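Progress report to the Brumness Sports Fund, 4/11/22

**Project:** Nurard Cup match pricing model
**Status:** on schedule, one item carried over

The model now produces win, draw and loss prices for every tie in the Nurard Cup. Results from 189 past matches have been loaded and checked against the published scores. Home advantage is set separately for first and second legs, as agreed in July. Extra time is handled as a short third period with its own scoring rate.

Testing against the Oksanen price feed is complete. Our draw prices were too long in low-scoring ties, and the goal rate for away sides has been lowered to correct this. Four matches were left out of the test because the feed held no closing price for them.

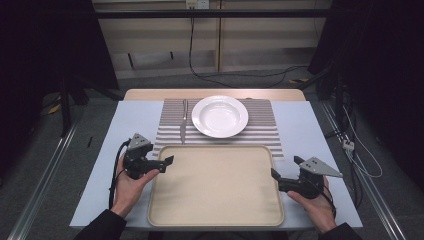
*Place setting with plate, fork and knife on a striped placemat, tray in front.*

Work on two-legged ties is carried over to the next period. The Murer module reads the first-leg score correctly but does not yet adjust for suspended players. A fix has been written and is under review. No extra funds are requested for it.

Spending is within the agreed budget. The remaining tasks are:

- finish the suspension fix
- rerun the test on second-leg matches
- supply prices for the next three rounds in the agreed file format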